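Sleeping in August

I moved to Valgate for the work and stayed for the rent, and in all the apartment ads I read, there was no mention of what the upstairs bedroom does in August. By ten at night it holds heat like a casserole dish. I have lived here four summers and have now tried everything except moving.

The first summer I bought a fan, a Zotex, with 18 speed settings. Seventeen of them are the same speed. The other one is for drying paint, or possibly removing it. I slept with it pointed at my face for a month and woke up every morning with the eyes of a man who had crossed a desert on a motorcycle.

The second summer I read that you should open the windows at night and shut them at dawn. Fine advice if you are awake at dawn, and by then I usually was, thanks to the bakery on Correia Street, which takes its deliveries at 4 a.m. from a truck that can only travel backward.

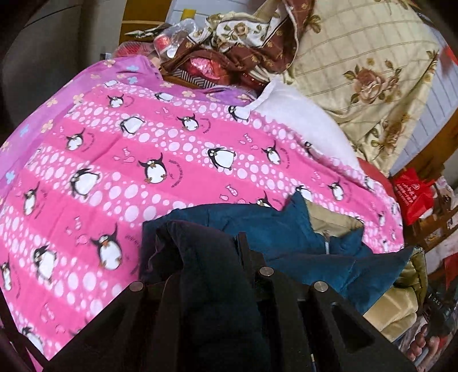
Penguins. It's as close to cold as this house gets.

Then there was the business of the wet towel. You hang a damp towel in the window, the breeze comes through it, and the room cools down like a cave. This assumes a breeze. What I got was a room at the same temperature that smelled like a swim team.

My neighbor swears by a frozen water bottle at the foot of the bed. I did this for a week. A frozen bottle is very nice for twenty minutes -- after that it's a bottle of water you kick onto the floor at two in the morning, and it rolls, and it finds the stairs.
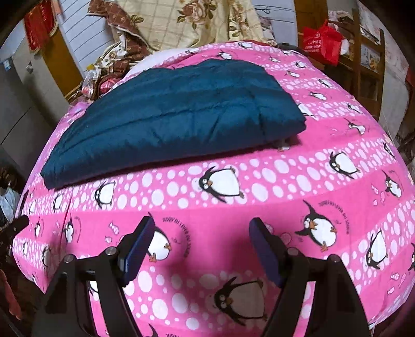
I also went through a period of taking cold showers before bed, until somebody at work told me that lukewarm ones are better. I've tried both. The cold one makes you feel wonderful and wide awake, and the lukewarm one makes you feel like soup. I would call it a draw.

This year I gave in and priced an air conditioner. The shop out in Ginda had one that would fit my window, and the man wanted 100 dollars extra to carry it up 28 steps. I said I'd carry it up myself. I then went home and stood at the bottom of the steps for a while, thinking about my back, and drove over the next morning to pay him.

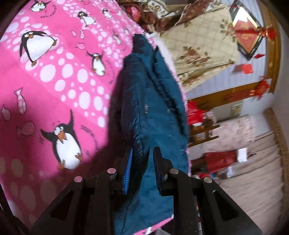 More penguins, all of them better dressed for winter than for Valgate.

It comes next week, between noon and five, so I assume it comes at ten past five. Until then I'm downstairs on the couch, where it's cooler and the springs are older than I am. The Zotex came with me. We're on setting six.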